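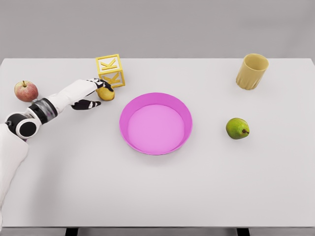

News > Company News > Workplace

Home | Products | News | Careers | Contact

Fivell Opens Second Workshop in Former Pringle Street Laundry

Fivell, a maker of tables and desks for schools and public libraries, will open a second workshop in January in the former laundry building on Pringle Street. The site adds space for finishing, packing and repair, and will bring 20 new jobs to the company over its first year.

The building has stood vacant for several years. Fivell signed the lease last spring after its main workshop on Dendex Road ran out of floor space. Until now, finished tables have been stored in rented units across town and trucked back for delivery, and large school orders have often shipped in two parts.

"Our delivery dates were being set by storage," said Greer Forsyth, managing director of Fivell. "We could build the furniture on time and then have nowhere to put it. Pringle Street fixes that, and it gives the repair team a proper room of their own."

Cutting and assembly will stay at Dendex Road. Finishing and packing will move to the new site in stages so that orders already on the books are not held up. The repair service, which takes back worn tables and returns them with new tops or new legs, will move last.

The company expects Pringle Street to handle up to 200 tables a week once all departments are in place. The current limit at Dendex Road is 185, and reaching it depends on the rented storage being clear.

Work on the building included a new roof over the loading area, new wiring and a ventilation system for the finishing room. The original brick front has been kept. Benedek Bodnár, who managed the conversion, said the floor took longer than planned.

"It was built to drain water, so every room sloped toward the middle," Bodnár said. "That is fine for a laundry. You can't check whether a table is level on it. We had to pour a new floor in the finishing and packing rooms - the loading bay we left alone."

Hiring for the new positions has begun. Openings include finishers, packers, a delivery scheduler and two trainee places in the repair shop. Trainees will be paid from their first day and will work alongside experienced staff at both sites. No previous furniture experience is needed for the packing or trainee jobs.

The first products to ship from Pringle Street will be from the Serow range, a line of plain rectangular tables sold mainly to elementary schools and reading rooms. Serow tables are made in four heights, and the legs can be replaced without special tools. Prices will not change as a result of the move.

Customers do not need to update their account details. Returns and repairs should continue to go to Dendex Road until the company sends notice of the new address. Customers who collect their own orders will be told which site to use when the order is confirmed.

Neighbors and local businesses are invited to look around the building on Thursday of opening week, from 4 p.m. until 7 p.m. Parking is available in the yard behind the loading bay - the entrance is on the side street, next to the bus stop.

Job questions: Jessie Strachan, Personnel
Press questions: Cameron Niven, Communications

Contact Us | Privacy | © Fivell. All rights reserved. | Back to top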